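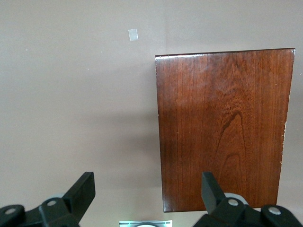 What should be done about bare wood along the edge of a varnished board? Clean it, level the loose fibers, and seal it before the board is wiped with anything damp, as exposed fibers take up water much faster than the finished face does.

I have been working through a shelf of small varnished panels, and edges account for most of the repair time. The faces hold up well. A glossy finish on flat-sawn stock will tolerate years of handling, but a long edge meets every hard object on the shelf first.

My procedure for a chipped edge:

Brush the strip dry with a stiff nylon brush. Do not use a cloth, which catches on splinters and lifts them further.

Press any lifted fibers down with thin wood glue and a strip of waxed paper. Clamp lightly and leave for 60 minutes. Longer does no harm.

Sand along the grain only, with a small hard block. Keep the block off the face. One stroke over the corner will cut through the varnish and double the size of the job.

Color comes next. I use Utik edge stain in the reddish brown, thinned, in two coats. Raw wood drinks the first coat and always looks too light an hour later. Wait before correcting it. I once corrected it too early on a cherry panel and had a dark stripe to look at from July onward.

The Pekholm varnish goes on last, with a narrow brush, in three thin coats. It levels slowly and stays tacky for roughly 6 hours in a cool room.
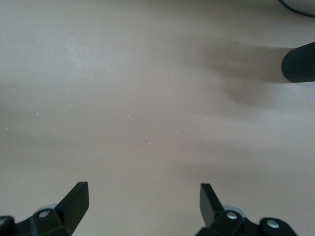 Storage matters as much as the varnish. I stand finished boards on edge in a slotted rack, with the repaired side up, and leave 30 mm between them. Felt in the slots is fine once the finish has cured. Before that it leaves lint, and the lint has to be sanded out.

A board stored flat under other boards will print. The gloss picks up the texture of whatever sits on it, and buffing only removes part of the mark.

I have not tried the Millamance wax sticks on a long edge. They fill small dents acceptably, but varnish does not bond well over wax, so the stick would have to be the final step. The next panel has a dent near one corner and can serve as the test.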